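The Twenty-Four Colours

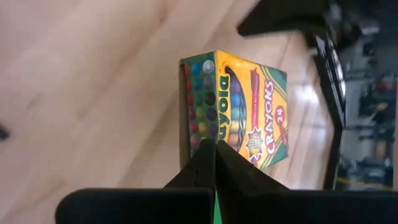
Our club had one table, one arm and one key to the room, and the key had to be back at the office by nine o'clock. The arm we called Mosoti. It was written on a piece of tape before I joined, and I did not ask who wrote it.

I came to the Nundell school in April, when the others already had their places. One wrote the code, one drew the plans, and two argued. I was given the box of crayons. My work was to put it on the table, wait for the arm, and put it on the table again. I had to turn it a little each time so that Mosoti would not learn only one way of seeing it.

I was happy with this work. In my first country I had a box like it, but with 12 colours, and my sister and I divided them, six for her and six for me. She took the blue. Now I had 24 in front of me every evening and I was not allowed to open them, because an open box has a different weight.

"Again," said the girl who wrote the code. She was 13 and she never looked up from the screen.

I put the box standing on its end. The arm came down slowly, like an old person who looks for a coin. Its black fingers stopped at the yellow and green cardboard. Then it went up again with nothing.

"It thinks the box is lying down," she said.

"It looks from above," I said. "From above I would think so too."

It was the longest sentence I had said in that room. She looked up. Then she moved her chair to the side, and I understood that the empty place was for me.

We worked at the numbers together. My English was slow, but the numbers were the same numbers I knew. When we ran it again the fingers opened too early. The next time they closed on the side of the box and bent one corner, and one of the two boys laughed, and then he was sorry and pushed the corner straight with his thumb.

The competition was on 7th December, in the hall of the Vilora library. We had two minutes for each team. Before us was a team with a machine named Prostero, which sorted bottle caps so quickly that people clapped in the middle. My hands were cold. I put the box on the table, standing on its end, and I turned it a little, as always.

Mosoti came down, waited, and took it. It carried the box across the table and let it go over the tray, from too high, and the box fell and opened. The crayons rolled everywhere. One went under the judges' table and a judge had to bend down for it.

We came fifth. On the bus the girl emptied her pocket and there was a crayon in it that she had picked up from the floor. She asked if I wanted it for my sister. It was a blue one. I said yes, and I held it in my hand until my stop.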